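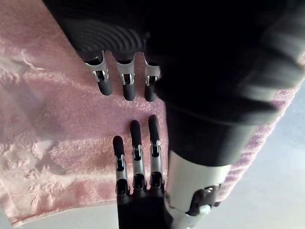
Urmila said that if we spent one more evening on the thumbs she would personally unscrew them and mail them back to us in an envelope. She was on the phone, and I had her on speaker on top of the toolbox, so Brunello heard it too and laughed so hard he had to put the hex key down.

"The thumbs are the whole thing, though," I said.

"The thumbs are a hobby," said Urmila. "The robot is supposed to be the hobby."

She had a point, but I was too happy to care. We had been building Pillero since the winter, first in my garage and then in the back half of the shared shop on Larden Street, where there was finally enough room for it to turn without hitting my bicycle. It had arms. It had hands! It had black fingers with silver in the joints, and when they all closed together they made a small clicking rustle, like someone shuffling dominoes under a blanket, and I could have listened to that all night.

What it couldn't do yet was take a towel off a bar.

Brunello had wanted to start with blocks. Everybody starts with blocks. But my mother had asked me in December what the robot was for, and I'd said, without thinking, that it would do the bathroom, and she had gone quiet and then said, "Oh, I'd like that." So we started with the bathroom. We put up gray panels, screwed a bar to the wall, and hung a pink towel on it that Ekua had brought from home and made us promise not to wreck.

"Okay," said Brunello. "Left hand low, right hand high. Nayeli, you watch the cloth and I'll watch the currents."

"Why does the left get to be low?"

"Because the left is sulking. Listen to it."

I listened. There was a faint grinding at the wrist, the one we'd rebuilt with the Stulard bearings. I put my palm on the laptop as if that would help and ran grasp 23, and up the arms went, slow and very serious, on either side of the terry cloth.
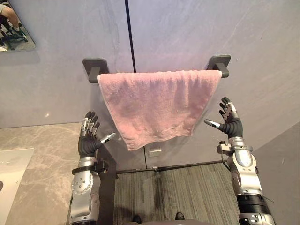 ## Grasp 23

The thumbs came in and stopped.

"Don't breathe," said Brunello.

"It can't feel me breathing."

"I can."

I've tried since then to tell people about those few seconds, and I always get the order wrong. The right hand closed first, I think. It took hold of the side of the towel with more care than I've ever taken hold of anything, and then the left caught up and pinched the hem, and for a moment the two of them just stood there holding it, like a person who has walked into a room and forgotten why. Then the right hand lifted. The cloth slid over the rod with a soft dragging sound, and went on sliding, and it was off. It was off the bar! Pillero had a towel!

Brunello yelled something in Italian. I yelled too, nothing in any language. From the toolbox Urmila's tiny voice said, "What? What happened? Did it fall?"

"It's got it! It's holding it!"

"Holding it how?"

We looked.

"Sort of by the ear," said Brunello.

Then the left wrist gave its grind, the fingers opened, and half the towel dropped. The right hand kept its half up in the air, perfectly steady, and wouldn't let go until I killed the power and worked the cloth out from between the fingers, a loop at a time, with Ekua's promise very much on my mind.

"That counts," I said.

"That absolutely counts," said Brunello, and went to find his bearing puller.

## The other counter 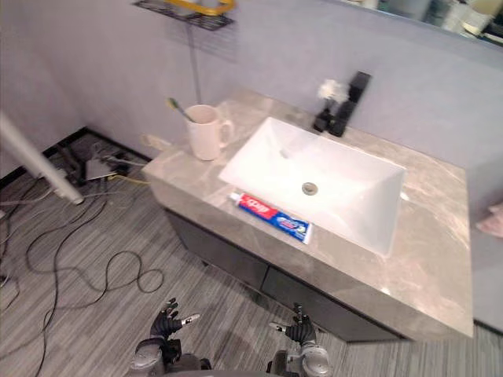

My mother came by the next evening with soup. I hadn't told her about the towel because I wanted to show her, and of course the wrist was still grinding, so all I could do was switch Pillero on and let it lift its hands. She walked around it once, minding the cables, and said it was taller than she'd pictured. Then she looked over at the vanity, at the toothpaste lying crooked along the front of the sink and the toothbrush leaning out of the white mug, and I saw her start to reach for the tube and stop herself.

"Is that where it goes?" she asked.

"For now. It's what we're trying next."

"In the mug with the brush?"

"If it fits."

"It won't fit," she said. "Mine never does. I stand it on its cap." She thought about that. "Could it stand it on its cap?"

Brunello rolled out from under the bench with grease on his chin. He looked at me, and I looked at the hands – open, thumbs in, waiting for somebody to tell them something.

"I'd have to redo the wrist angle," I said.

"Tonight?" said Brunello.

My mother was already taking the lid off the soup. I pulled the laptop over, saved grasp 23 somewhere safe, and opened a blank file.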